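News > Around the Office > Supplies

Screen wipes get a new home at the Hullport office

May | By Radwa Belkadi

Print this article | E-mail to a friend

Those of you who have gone hunting for a screen wipe lately (and come back with a paper towel, which I really do wish you wouldn't!) will be glad to hear that the cleaning supplies have moved to the tall cabinet beside the Lusadside meeting room, where there are 200 tubs of wipes and 40 bottles of the streak-free spray waiting for you.

Hicham Hegazy, who ordered the lot, asks that the spray go onto the cloth first and never straight onto a monitor, and that keyboards be turned upside down and given a gentle shake before you start on the keys. A little goes a long way, and one wipe will usually do a whole desk phone, handset and all.

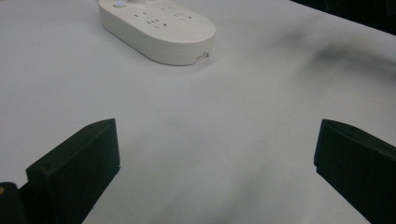 Microfiber cloths are in the bottom drawer, and they can go through the wash again and again as long as you leave out the fabric softener. Please drop used ones in the blue bin by the door, and if you find the cabinet running low, call Solomiia Dmytriv on extension 315 before lunch and she'll happily add it to the next order.

Print | E-mail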